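Projects > Thampi > Hand grippers > README

Filed under: Setup and care

# Thampi gripper care notes

Hello, and thank you for looking after a pair! Vilgot Strömberg and I wrote these notes over a long Saturday, so forgive the rambling.

Wipe the finger pads with a barely damp cloth before each session, then open and close the fingers 4 times, slowly, feeling for any grit. Pads get swapped at 2,000 grips (sooner if they squeak).

Bottles and cups on the white table, seen from the gripper:

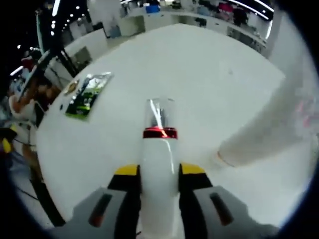
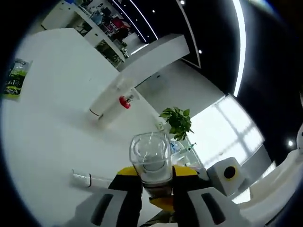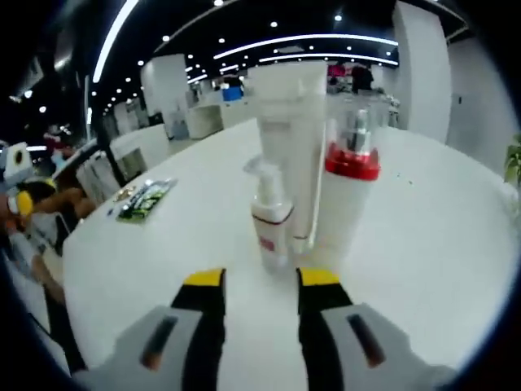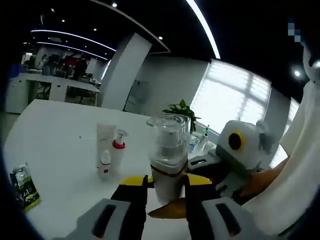 Spare pads come from Dakum and live in the Urkdale drawer. Please write each swap in the log, and ask me if a screw feels loose.

Hjørdis Kvam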